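Grederine

La grederine est un petit bracelet de fil noué, porté au poignet, d'abord attesté dans le bourg de Watora. Mot féminin. Pluriel : grederines.

Histoire
Première mention en 1339, dans un registre de péage : 70 liens « de fil tors », taxés à la pièce. Seconde mention en 1350, même registre, autre main. Ensuite plus rien pendant longtemps. Prodromos Liapis, auteur du seul inventaire complet, recense 231 modèles et en écarte plusieurs, jugés trop récents. Classement discuté.

Fabrication
Fil de lin ou de coton, torsadé puis ciré. Noeud plat à l'origine, noeud coulant plus tard. Teinture à la garance pour les rouges. Les perles arrivent tard, par les marchands ambulants, d'abord en os, puis en verre. Nouage traditionnel en avril, avant la tonte.

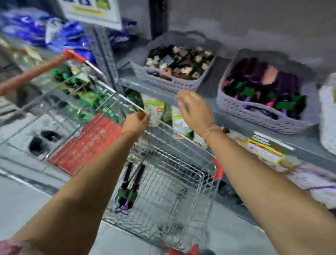 Usage actuel
La distinction ancienne entre fil simple (dit muteo) et cordon à perles (dit bravo) s'est à peu près perdue. Liapis la signale encore chez quelques noueuses agées. Les deux familles se portent aujourd'hui ensemble, y compris pour faire les courses : fin cordon rouge au poignet gauche, perles et cordons de tons pâles au droit, avec une petite perle sombre qui pend sur le côté. Le port au seul poignet gauche, de règle autrefois, n'est plus guère respecté.

Voir aussi : passementerie, macramé, garance.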